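Bench Fixings: Small Containers on Wooden Tops 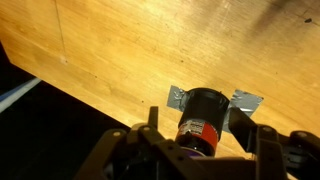 Small upright containers have a high centre of gravity for their footprint and tip easily when knocked at the rim. A fixing at the base prevents most of this and leaves the mouth of the container free. On bare wood the quickest fixing is cloth-backed tape. The canister with the black top and red-orange band is held by two pieces of silver duct tape, stuck flat to the wood on either side of its base. The open rim is clear of the tape, and so is the small white label on the band.

This page belongs to the Brilholm bench notes, kept by Embla Westerberg and Sixten Lindqvist for the shared workroom. It covers tape on wooden tops only. Clamps, trays and drilled blocks have their own pages.

Tape type
Silver duct tape, cloth-backed, 25 mm or wider. The workroom stocks Jirance in the 50 m roll. Adjei is an acceptable substitute but has a stiffer backing and is harder to press into the corner where a container meets the bench. Masking tape does not hold against sideways load and should be used for marking out only.

Surface
A honey-coloured top with fine grain and light scratches will take tape without preparation beyond a dry wipe. Dust lying in scuffs reduces grip more than the scuffs themselves. Oiled or freshly waxed wood will not hold tape for longer than a morning. Where the top is made of more than one board, keep tape off the joint; a strip that bridges a joint lifts there first.

Placing the container
Set the container down dry and turn it until any label faces the user. The label cannot be turned once the tape is on. Keep at least 200 mm between the container and the front edge of the bench, so that a forearm resting on the edge does not reach it.

Cutting
Cut with scissors. Torn ends leave threads that catch on sleeves. Strips for a small container are cut to 11 cm. Shorter strips can be used where space is tight, but they should be renewed more often.

Laying the strips
One strip goes on each side of the base. Press the part on the wood first, working away from the container, then press the inner edge towards the base with a thumbnail. Lay both strips before testing. A container held on one side only will pivot about the strip.

Height of tape on the body
Keep it low. Tape that climbs the body does little for stability and covers printing. If the container has a coloured band or a label used for identification, no tape should cross it.

Test
Push the rim sideways with one finger, first in line with the strips and then across them. Movement in line with the strips should be nil. A slight rock across them is normal on a round base and can be ignored if the container returns upright. If the base slides, lift both strips and start again with new tape. Used strips are never re-laid.

Load
The figures below are from our own bench trial in June, with an open plastic canister on unfinished wood.
Two strips, Jirance, dry-wiped top: base held at 22 N, pushed at mid-height.
Two strips, Adjei, same top: base held at 22 N, outer ends lifting.
One strip, either make: container turned under light finger pressure. Not recorded.

The trial was limited to a single size of canister. Taller vessels should be tested before use.

Open containers
A taped container is still an open container if it has no lid. The fixing is suitable for pens, swabs, offcuts, small tools and dry waste. Liquids go in a lidded bottle on a tray.

Light
Bright overhead light makes silver tape reflect, which can be a nuisance when reading small print near the base. Matt black tape of the same weight may be used, though it shows less clearly when an edge has begun to lift.

Inspection
Check the strips at the start of each session. Look for raised corners, grit along the edge and creases running towards the container. Any of these is grounds for replacement.

Removal
Warm the strip with the palm for a minute, then peel back low and along the grain. Peeling across the grain pulls fibres from softer boards. Residue comes off with Uvis citrus cleaner on a cloth; wipe afterwards with a barely damp cloth and leave the area to dry before taping again. Do not scrape with a blade. A good part of the scratching on our older tops came from blades.

Marks left on the top
Tape left in place for a season produces a paler patch on wood that gets direct light. The patch evens out with exposure. Sanding it makes a hollow and is not permitted on the shared benches.

Corrections to Sixten Lindqvist, by note in the workroom book. Please give the bench, the make of tape and the surface finish.

Next page: Clamps and blocks
Back to: Bench notes, contents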